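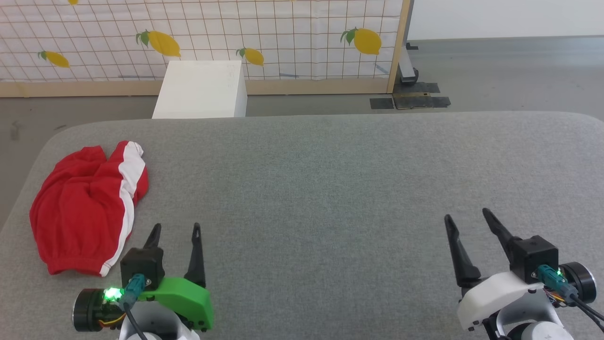
Genside Wool and Sport Wash, 1 liter

Liquid detergent for football shirts, cycling jerseys, training wear and fine wool. Made by Genside, sold by Ferraro Household.

Price: $8 per bottle
Item number: 349
In stock

Description

Many of our customers wash their team shirts with the same powder they use for towels and bed sheets. After one season the red has gone into the white, the printed number has small cracks, and the smell comes back as soon as the player starts to sweat. Genside is a mild liquid for this kind of clothes. It contains no bleach and no optical brightener, and it has only a light perfume.

We have sold this detergent in our shop since August. Before that we sold Cirlow Sport, which was also a good product, but the bottle was leaking during transport and we received many complaints about it. If you have used Cirlow until now, please note that Genside is more concentrated. You need a smaller amount.

How much to use

For a normal machine load use one cap. For a full load with heavy dirt (grass, mud) use one and a half caps. For hand wash, half a cap in a basin of cool water is enough. If you see a lot of foam at the last rinse, you have used too much, so please take less the next time.

The cap has a line inside. Fill to the line, not to the edge.

How to wash a shirt with two colors

Turn the shirt inside out and close the zippers if there are any. Wash it cold the first three times, alone or with clothes of the same color. New red and new dark blue can give color for a longer time than people expect - this depends on the fabric and no detergent can fully stop it. Do not leave the wet shirt lying in the machine overnight. Most of the pink stains that customers write to us about come from this, and only a few from the washing itself.

Dry it on a hanger, out of the sun. Do not use the dryer for shirts with printed names or numbers. Do not iron on the print.

Grass stains should be treated before the wash. Put a few drops directly on the stain, rub softly with your fingers, wait 10 to 15 minutes and wash as usual. For old stains repeat this two times. We can't promise the result for stains which were already in the dryer.

For wool, use the wool program of your machine and do not use fabric softener together with Genside.

Not suitable for

Silk, leather, and waterproof jackets with a membrane. For jackets we recommend Kerusero Outdoor Wash, which you find in the same category.

Product details

Content: 1 liter
Number of loads: up to 57
Form: liquid, slightly yellow
Bottle: recycled plastic, screw cap with measuring line
Storage: closed, above freezing, away from children

If the liquid has become thick after a cold night, leave the bottle in a warm room and turn it over a few times. The quality stays the same.

Delivery

We send orders within two working days. One box holds six bottles. For orders over $88 the delivery is free. Clubs and schools can pay by invoice, please write the name of the club in the comment field at checkout.

Returns

You can send back unopened bottles within 30 days. Opened bottles we can't take back, but if your skin reacts to the product or the bottle arrives damaged, please write to us with a photo and we will find a solution.

Questions about this product

For questions on fabrics and dosage you can write to Obinna Ezeani at our customer desk, he usually answers the same day. Please tell him what is printed on the care label of the garment - without this it is difficult to give good advice.

Page updated October 2022. Prices include tax.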